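Pretraining on play: I'm not sold yet

5/24/19

I've now read the Namgate paper twice and sat through the talk, and I still can't tell what the headline number means. The claim is that an arm pretrained on 3,000 unlabelled grasps learns a new pick-and-place task faster than one that starts cold. Fine. Faster by how much, and on what?

The answer to the second part is bowls. Plastic ones, in bright colours, on a clean table. If I wanted to make a vision policy look clever I'd choose much the same thing. A segmenter that only knows about hue would get you most of the way there, and the paper never runs one as a baseline.

Then there's the filtering. Of the 3,000 grasps, 1,410 were kept after "quality screening", a step that gets one sentence. Who screened them, and did they look at the test results first? Ganeck did something similar in April and at least put the discarded runs online.

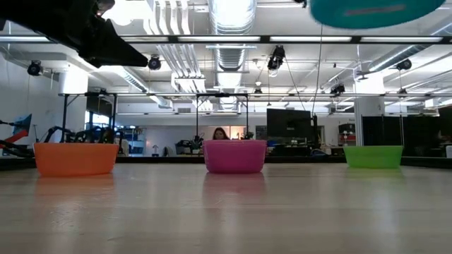
My other grumble is the seeds. They trained 7 and plotted the mean, with no spread. When Říha tried that in their own report the error bars swallowed the whole effect, and they said so.

I'd like to be wrong, because the idea is cheap and easy to copy. We'll have a go at it on the Susport code once the grasp data is released. The paper says "soon". It said that in the first draft too.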